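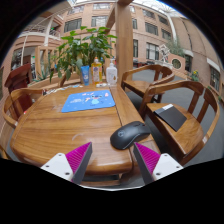
I came home from the Virkeo open day on Friday with a bag of leaflets, a free pen and far more ideas about tidying my desk than about robots. You go along expecting to be dazzled by the technology and you end up scribbling notes about tables! Anyway, a few of you asked how it went, so I've written it up with the household bits pulled out.

The demonstrations were mostly picking things up and putting them down again, and I could have watched all afternoon. A gripper with two soft, ribbed fingers goes after the sort of thing you or I grab without looking. I'd signed up for the 2 o'clock session and stayed for the one after as well.

**Give things a parking place.** The chap leading our group said half the work is knowing where an object ought to be. I've pinched that wholesale. The scissors, the tape measure and the telly remote now each have a square of coloured felt, and if the felt is bare I know something's wandered off. A mouse mat does the same job on a desk, and a loud one is better than a tasteful one (mine was grey and vanished under the post within a week).

**Soft beats strong.** I had a squeeze of one of the ribbed finger pads and it gives far more than you'd think. It sent me straight to the kitchen drawer for the rubber gloves, because I've been opening jars all wrong – a hard squeeze with a tea towel, lots of swearing. A dry rubber glove and a gentle, even hold round the lid does it. Wide elastic bands work too, two of them, one near the top of the lid and one near the bottom.
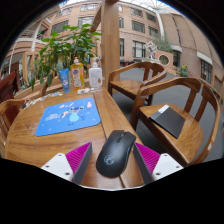
**Come at it from both sides.** Anything smooth and rounded wants to shoot off if you poke at it from one side. I tried this at home on a bar of soap, a boiled egg and my own computer mouse, and it holds for the lot. It's also the cure for peeling a hot beetroot without painting the worktop. Thumb one side, fingers the other, and slow down just before you touch.

**Wipe the grip, then the thing.** I keep a little bottle of washing-up liquid mixed with water by the workbench now, and I do my plier handles and screwdrivers with it every so often. One small squirt to a mug of warm water is plenty. Dry them well, and don't be tempted to use anything oily on handles, or you'll be chasing the screwdriver round the garage.

**Mind the join.** If your table has an extra leaf or a seam down it, crumbs get in and small things catch on it. An old toothbrush, run along dry before you wipe, clears it beautifully. Wipe first and you just make paste. I learnt that on my gran's extending table and it took a cocktail stick and most of an evening to put right.

There was a talk afterwards about a project called Poltus, which went over my head after the first ten minutes, though the biscuits were good. If you fancy going, the next one's in March. I came on the 306 bus and got off at Plaltberg, and it's a short walk from there. Take a cardigan and something to write on, and book early for the hands-on session as it fills up before the talks do.

Next time I'll do the shed shelves, which I keep promising. The brackets are still in their box.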